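Workshop Tips: Trying Out Grippers at the Bench Without Losing Your Mind (or Your Pencils)
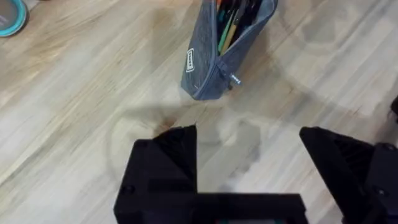 Fingers open, lined up on the pencil case.

Sep 20, 2022, by Anum Mughal

A few of you wrote in after the January page asking which gripper to put on a small bench arm, so I've had two of them going in the workshop for a good while now, the Resedov and the Minhas, with plenty of tea in between. I won't tell you which one to buy (you know your own bench and your own budget!) but I can pass along what I've picked up, and I do hope it saves you a bit of grief.

Choose soft, awkward things to practise on. A wooden block flatters every gripper ever made. A fabric pencil case stuffed with pens is a far better test, as the sides give a little and the weight sits wherever the pens feel like sitting. Stand it on its end with the zipper open and you'll find out very quickly whether you're closing too hard. Go for the body of the case, well clear of the zipper pull.

Open wide, then come in slowly. I used to set the fingers just a smidge wider than the object and knocked over more things than I care to remember. Now I open right up, get close, and only then start to close.

Mind your lamp. With a wrist camera, an overhead light throws the gripper's own shadow right across the tabletop, and on a pale wood surface it can look as solid as anything. My old controller, a Dastitz, seemed quite taken with shadows. I slide the lamp over until the dark patch stays off whatever I'm picking up, or I hang a bit of baking paper well below the bulb to soften it (LED lamps only, please, and don't leave it unattended).

Change one thing at a time. If you swap the fingers, leave the camera where it is. If you move the camera, keep the same grip setting and the same pencil case. I once changed both on the same afternoon and had to throw out 252 tries, and I was a bit grumpy at supper, I'll admit.

Keep a plain notebook beside the arm. Mine has a column for grip setting, one for lamp position and one for a tick or a cross. The Resedov fingers have done up to 1000 closes between wipe-downs for me before they started to slip. A cloth barely damp with water brings the ribbed pads back nicely, with the power off, and let them dry fully before you start again.

Snug up the screws on the finger housings before each session. Go gently, especially into plastic. I use the little Ano driver that lives in my apron pocket, and I've put a dab of nail polish across each screw head so I can tell at a glance if one has crept.

Next time I'll get into cable ties and where to run the camera lead, which deserves a page all its own.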